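Trarnbridge Local History Loan Service
Interim progress report to the Mocanu Fund
Reporting period: June to November

1. Purpose of the report

This report sets out progress on the loan service during the second half of the grant. It covers the lending of local history material to residential care homes, the recording of residents' memories, and the exchange of material with our partner town, Ternenitz. Spending is reported separately on the Fund's own form.

The service lends themed sets of photographs, printed song sheets, shop ledgers in facsimile and small household objects. Each set is intended to support an hour of conversation led by care home staff, with no specialist present. Sets are lent for one month and may be renewed once.

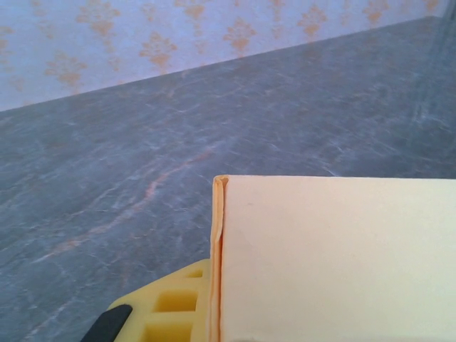 2. Lending

The service is now used by 14 care homes in Trarnbridge and the villages to the south. The catalogue holds 290 items, all of which have been checked for condition and given a loan number. The most requested themes were school days, the weekly market and the railway. The set on farming was borrowed less often than we had expected. Several homes told us that the photographs in it were too small to be passed around a group, and larger prints have been ordered.

Three homes asked to keep their sets beyond the renewal period. We agreed to this on each occasion, as no other home was waiting. We propose to make this a standing rule and have redrafted the loan agreement accordingly.

Returns have generally been prompt. A tea strainer and one page of a facsimile ledger were lost, and both have been replaced at small cost. The loan agreement makes no charge for losses of this kind and we do not recommend introducing one.

3. Recording of memories

With the consent of residents and their families, staff have written down memories prompted by the loan material. The forms supplied at the start of the project were too long. A one-page version was introduced in July and has been filled in far more fully, particularly the section on place names and shops.

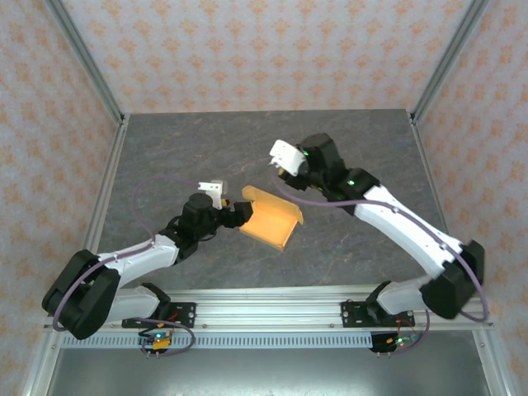 Completed forms are entered into Pladon, the catalogue system adopted last year, where each memory is linked to the item that prompted it. Entry fell behind in August during staff leave and was brought up to date by the end of September. Spelling of surnames remains a difficulty. Where a name cannot be confirmed, it is entered as heard and marked for checking against the parish registers.

Consent is sought again before any memory is shown to the public. Two families have asked that material be held back, and the relevant entries have been closed.

4. Views of the homes

A short questionnaire was sent to every home in October. Most of the replies were favourable, and the comments on the printed guidance were the most useful to us. Homes asked for fewer suggested questions and more background on the objects themselves, so that staff who did not grow up in the district could answer residents with some confidence.

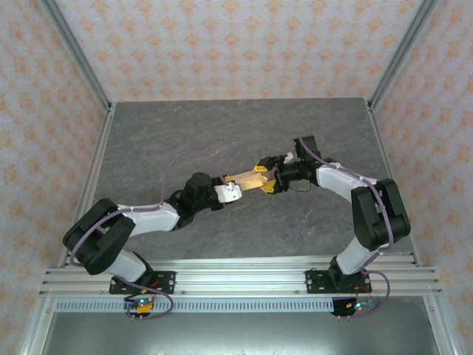

One activities organiser wrote that the market set had been "the first thing in months that got the whole lounge talking", but added that the song sheets were printed too faintly for most of her residents to read and that she had copied the words out by hand. The song sheets will be reprinted in large, dark type on cream paper before the next round of loans.

5. Exchange with Ternenitz

Copies of school and market photographs were sent to Ternenitz in the summer, and a matching selection was received in return. Captions have been translated in both directions. The two sets will be lent side by side from January — a little later than planned, owing to the time taken to agree the wording on copyright.

6. Work remaining

The main tasks before the end of the grant are the reprinting of the song sheets, the larger farming photographs and a revised guidance booklet. A public display of selected memories will open at Trarnbridge library in March, subject to the consents described in section 3. 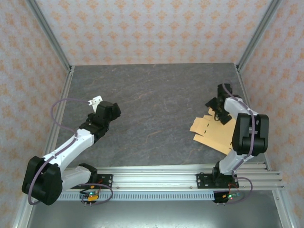 Figure 4. Grey work surface with patterned wallpaper on three sides.

We ask the Fund to approve moving the unspent part of the travel budget to printing. The total of the grant would be unchanged. A decision by the end of January would allow the booklet to go to press ahead of the display.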